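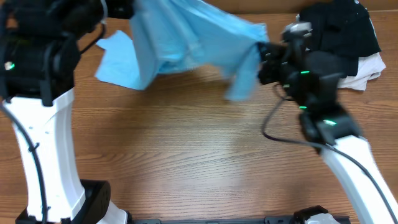 플랄테크(Plalteck) 작업실, 9월

천 개기 원격조작 시연 수집, 둘째 주. 오늘 조작은 Trinidad, 기록은 나. 목표 40회였고 쓸 만하다고 표시한 건 9회뿐이다. 표시 기준도 솔직히 느슨했다.

하늘색 천이 제일 애를 먹인다. 얇아서 오른팔 그리퍼로 모서리를 잡고 들면 나머지가 제멋대로 접힌다. 공중에서 펴려고 할수록 주름이 늘어나는 느낌. Trinidad는 손에 익으면 된다는데, 손에 익는 건 사람이지 정책이 아니다. 망설이다 다시 잡는 동작까지 그대로 학습에 들어갈 텐데 그걸 걸러낼 방법은 아직 없음.

Hamada 씨는 누적 에피소드가 955개니까 일단 돌려 보자고 한다. 그중 453개는 그리퍼 속도 제한을 바꾸기 전 것이다. 섞어도 되는지 물었더니 "아마"라고 했다. 나는 반대. 적어도 따로 한 번, 섞어서 한 번 돌려서 비교해야 한다.

팔 뒤쪽 옷더미의 검은 옷, 흰 옷은 아직 순서가 안 왔다. 두꺼운 천이 먼저였어야 하지 않나 싶다. 더미 위치도 매번 조금씩 달라지는데 일부러 그러는 건지 Deirdre에게 확인할 것.

오른쪽 손목 케이블이 테이블 위로 늘어진다. 천에 걸릴까 봐 신경 쓰임. 왼팔처럼 타이로 더 묶어 둘 것.

내일: 실패 사유를 한 단어라도 적기. 지금은 '실패'라고만 되어 있어서 나중에 봐도 쓸모가 없다.

이 사이트는 쿠키를 사용합니다. 계속 이용하시면 쿠키 사용에 동의하는 것으로 간주됩니다. [동의] [설정 변경]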